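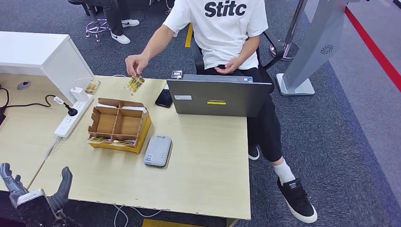
Tharindu Liyanage
Product lead, Jodik (import and sync)

Progress report for Anjana Debnath, covering February

Hi Anjana,

You asked for something longer than the usual two paragraphs this time, so get a coffee. The short version is that the new import tool is working, offline sync is behind where I said it would be, and I need a decision from you on the old mobile app before we plan April.

Import first, since it's the part you're paying the most for. When we wrote the proposal, getting a customer's data into Jodik meant emailing us a spreadsheet and waiting for Kavinda to run his scripts on it. Now they can do it themselves. You upload the file, Jodik guesses which column goes where, you fix the guesses that are wrong, and you get a preview before anything is saved. I love the preview! It was Shiuli's idea, and I argued against it for most of a week (sorry, Shiuli) because I thought it would slow people down. It does slow them down a little. It also means they catch the mistakes before we do, and support tickets about bad imports have dropped off so much that I went and checked the ticket form wasn't broken.

The limit is 2,000 rows per file right now. That's lower than what we promised, I know. Past that size the preview gets sluggish in the browser, and we'd sooner have a firm limit with a clear message than a page that hangs. Kavinda has a version that loads the preview in chunks of 100 rows and it feels quick even on his oldest machine, so I expect we'll raise the limit in the next release. I don't want to give you a new number until we've tried it on real customer files, the messy kind with merged cells and three different date formats in one column.

Speaking of dates - we got bitten by them. Files that came out of the old Ravodari system store day and month the other way around from what we expected, and our importer was happily swapping them whenever both numbers were 12 or under. So March 4 turned into April 3 and no error showed up anywhere. A customer spotted it, which is embarrassing. We fixed it, wrote to the 6 customers who had used that path, and repaired their records from the original uploads (we keep those for a month, and I'm very glad we do). The importer now asks which date style the file uses any time it can't tell.

Now offline sync, or Carré, as everyone here still calls it even though we agreed to drop the code name before launch. I told you in the last report it would be in customers' hands by the end of February. It isn't. It's in a closed test with the Drunton office, and they've been great about it, but I'm not comfortable going wider yet.

The basic part works fine. You lose your connection, you keep editing, you come back online and your changes go up. What still gives us trouble is two people editing the same record while one of them is offline. At the moment the later save wins and the other person's note just goes away. Nimal built a merge screen that shows both versions side by side, and in the first round of testing people found it confusing, mostly because we'd labeled the two sides "local" and "remote" and that means nothing to a normal person. They now say "Your changes" and the other person's name. We also stopped asking about fields that didn't conflict, and I was surprised how many of those there were. The second round went a lot better, though one tester still hit the wrong button twice and was pretty annoyed with us, so there's going to be an undo.

My new target is to open the test to a second office in April and make it available to everybody after that. If the undo takes longer than Nimal thinks, the second office waits. I'd sooner have that conversation with you than the one about lost notes.

Some smaller things that got done, in no special order. Saved filters can be shared with a team now. Export keeps your column order (finally, people have been asking since before I started). The help pages for import have been rewritten from scratch with new screenshots, and Shiuli is partway through the ones for permissions. Search no longer trips over accented letters. We closed 47 bugs, a fair number of which were tiny, so please don't read too much into that one.

On the money side we're under on hosting and over on contractor hours, and the two nearly cancel out. The extra hours went to the date problem and the repair work afterward. I don't expect that to repeat, and I'm not asking for more budget this quarter.

What I do need is a yes or no on the old mobile app. Keeping it alive means every sync change gets built and tested twice, and Kavinda loses a big chunk of each release to it. If we stop updating it, existing users can keep it until summer and we'd put a notice inside the app pointing them to the new one. I'm in favor of stopping. Nimal is too, but he'd like the notice up for two full months before anything gets switched off, and I think he's right.

Could you let me know before the April planning meeting? I can do any morning after 10, or just write back and I'll pass it on to the team.

Thanks,
Tharindu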